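Boletín de la Asociación de Vecinos de Skeltudley
4 de septiembre — por Tamara Bratu

Vuelta al cole, vuelta al boletín. Voy con prisa, perdonad el desorden.

Lo primero, el mercadillo de otoño. Se mantiene en la calle Aquino, tramo peatonal, de la fuente hasta la farmacia. Han pedido puesto 43 personas. Caben 65, así que queda sitio, pero no lo dejéis para el último día como el año pasado. El puesto cuesta 3 euros, se paga al montar. Suelto, por favor!!

Horario: montaje desde las ocho, apertura a las diez, cierre a las dos. Coches fuera antes de las nueve y media. La policía local ya avisó — el que se quede dentro, se queda hasta las tres.

Luz: solo en la acera de los pares. Si necesitáis enchufe hay que decirlo al apuntarse. Henk Michiels lleva los alargadores y no quiere sorpresas.

Comida casera sí, con los ingredientes apuntados en un cartelito. Bebidas no, las pone el bar Priteck, como siempre. Ropa, libros, juguetes, plantas, todo bien. Colchones no. Lo digo en serio.

Lo de la rifa. Sobraron 217 euros de la de junio y hay que decidir qué hacemos con ellos. De momento dos propuestas: arreglar el banco de la plaza (Liesbeth Dekker) o comprar toldos para los puestos (Etornam Arthur). Yo voto toldos, que en la última nos calamos todos. Se habla en la reunión, en el local, a las siete y media de la tarde. Traed silla si podeis.

Más cosas sueltas. El coro necesita tenores, urgente. La biblioteca abre otra vez por las tardes. Y ha aparecido un paraguas verde en el local, mango de madera, está colgado detras de la puerta.

Para decorar los puestos: cada uno lo que quiera. Jasper Maes propone flores artificiales, que aguantan el viento y sirven para otro año. A mí me gusta la mezcla de rojo y azul clarito. Si alguien tiene jarrones de sobra, al local.
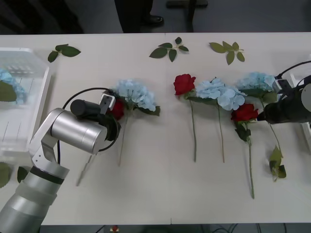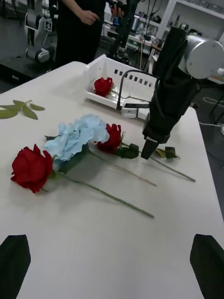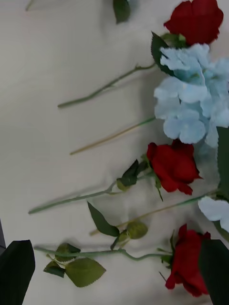 Flores artificiales, con rosas rojas.

Para apuntarse al mercadillo, en la papelería Irport o respondiendo a este correo. Nombre, teléfono y qué vais a vender. Nos vemos allí.

Recibes este boletín porque te apuntaste a nuestra lista de correo. Si no quieres recibirlo más, puedes darte de baja en cualquier momento.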